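Brellcombe Residents' Newsletter
July 3, 2023

Washing towels in hard water

By Annick Ross

Several people wrote in after the last issue to ask about towels that come out of the wash stiff and gray. The water in Brellcombe is hard, and the new well on the north side has made it a little harder for the houses on that line. Pipes and kettles get most of the attention when this comes up, but cotton suffers too. I asked Impi Heiskanen, who ran the laundry at the Pitkänen guest house until she retired, how she kept her towels in use for as long as she did. Most of what follows comes from her, with a few additions from readers.

The main cause of stiff towels is too much detergent. Hard water keeps soap from lathering, so people add more, and the extra does not rinse out. It stays in the loops of the cotton along with the minerals and dries there. Impi used half of what the box told her to and added a spoonful of washing soda to each load. If you can still see suds in the last rinse, cut back again next time.

Fabric softener makes the problem worse over time. It puts a thin coating on the cotton that feels nice in the hand but sheds water, and after a few months the towel pushes water around your back and leaves it there. If you have been using softener for years, it can be washed out. Run the towels through one hot wash with a cup of white vinegar and nothing else, then a second hot wash with a little detergent. Do not put vinegar and bleach in the same load. The two together give off a gas that can hurt you.

Raimo Hakala wrote to say that he does the vinegar wash every November, before the heating season, when his towels start drying on the indoor rack. Once a year is enough for his household. A family with small children may want to do it more often. 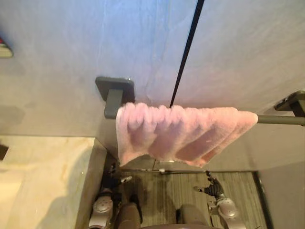 Load size matters more than most of us think. Terry cloth soaks up a great deal of water and needs room to move. Impi filled the drum to two thirds and no further. When she was short of time she ran two small loads on the quick setting, and she says they came out cleaner than one packed load on the long setting. Keep towels apart from anything with a zipper or hooks, which catch the loops and pull them. If a loop does get pulled, snip it level with small scissors. The weave will hold.

New towels should be washed before they are used. They are finished at the mill with something that makes them look full on the shelf, and they dry you poorly until it is gone. Wash strong colors alone for the first 3 washes. Byung-chul Bae lost a set of white pillowcases to one new red hand towel and asked me to pass on the warning.

For drying, shake each towel hard when it comes out of the machine. This lifts the pile and does more for softness than anything sold in a bottle. On an outdoor line, hang towels by the short edge and bring them in while there is still a trace of damp in the hem. Full sun until evening will leave them like cardboard. If you want both the line and the softness, give them 20 minutes in the dryer on low when they come in.

In the bathroom, a towel needs air on both sides. Hooks are handy but they bunch the cloth, and the middle stays damp until the next morning. A bar is better if you have the wall for it. Open the window or run the fan after a shower. A towel that smells sour as soon as it gets wet needs a hot wash and a full dry before it goes back in use.

Marjatta Partanen asked whether a water softener would solve all this. It would help, but it costs money to buy and more to keep in salt, and the units need space that many of the older houses do not have. She was quoted a little over 1,000 for hers, fitted. I would try the smaller changes first and see how the towels are after a month or two.

Old towels that are past saving are welcome at the animal shelter on Zurkik Road. They take them in any color, torn or stained, as long as they are clean and dry. Last winter they went through 54 in one cold week. Leave them in the bin by the side door. The shelter cannot use pillows or anything with stuffing in it.

Next issue: getting lime off shower heads, and a reader's question about cast iron tubs. Please send your own methods to the newsletter box before the end of the month.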